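Ground rules for a room where several people record with hand-held grippers?

Peadar Foley
Hi all, I've been put in charge of writing the house rules for our demonstration recording room in Flanbridge, and I'd love to hear what works for other people. We share one long room, we'll have up to 6 operators on a shift by September, and right now the only rule on the wall is "tidy up." What would you put on the sheet?

Nelisik
Charge everything overnight and label your cables. That's most of it in my experience.

Hitau
Welcome, Peadar! I've rewritten ours more times than I care to admit, so forgive the length. Start with spacing, and tape a line on the floor for each person, or elbows will meet sooner or later. Then markers: wipe them before every session, never touch them up with a pen, and throw out any that have a bent corner. We lost 200 takes to one scuffed marker and I'm still a bit sore over it! Keep drinks on a separate shelf if you can manage it. 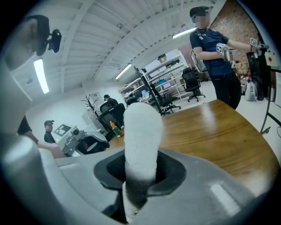 Soft, fuzzy things want a gentler squeeze than boxes do, so have new folks practice on those for a morning before anything gets saved. Ask everyone for permission before their face goes into a recording, visitors included, and write down who said yes. And do stop at 11 for a proper break, tired wrists make sloppy takes.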